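**Software engineer, manipulation planning and control (Donstead, Handasholm office)**

We write the code that decides what a pair of robot hands does next, and we'd love one more person to write it with us. The team is small, you'd sit within shouting distance of the hardware, and your first merge would run on it the same week.

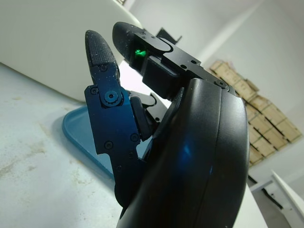
Control is where most of the open work sits. Our low-level loop runs in C++, the planner above it in Python, and the layer between them (we call it Ulisel) needs an owner. It takes a grasp goal and turns it into finger commands, and it has to know a lot about contact. Those textured rubber fingertips grip well but the friction model we use for them is crude, and you'd be very welcome to tear it up!

The rest of the job is split between perception and tooling. Slots, thin edges and bread that bends are hard on a pose estimator. Our current test suite has 202 recorded trials, and replaying them takes far too long.

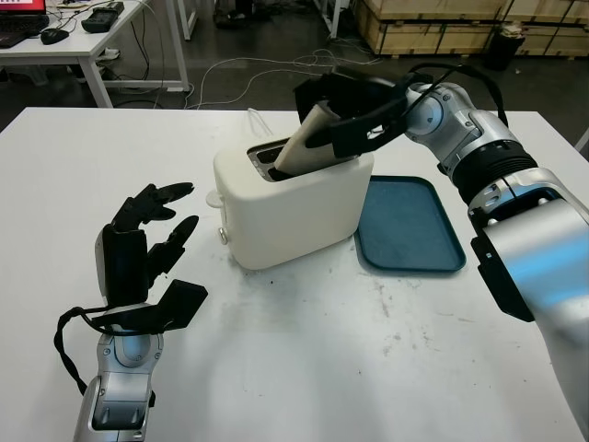

*Photo: Hanyu Liang / Donstead*

You should be comfortable with:

- C++ or Rust for real-time code, plus everyday Python
- motion planning for two arms sharing one workspace
- reading logs until the bug shows up
- around four years of building software, paid or not

A degree is fine, and so is a good repo. If you've only worked in simulation, please apply anyway. We pair new people with someone on the team for the first two months. 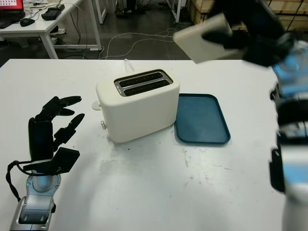
Zou, on the planning side, would add that the regrasp planner is the best part of the job: "I spent all of December on when to let go of a slice, and I'd do it again."

To apply, send a CV and a page on one piece of robot code you wrote and would now write differently. Hanyu Liang reads every one. We start reading on 1/26/23 and keep going until the spot is filled. Two short calls, then a paid day with us in Handasholm, travel covered.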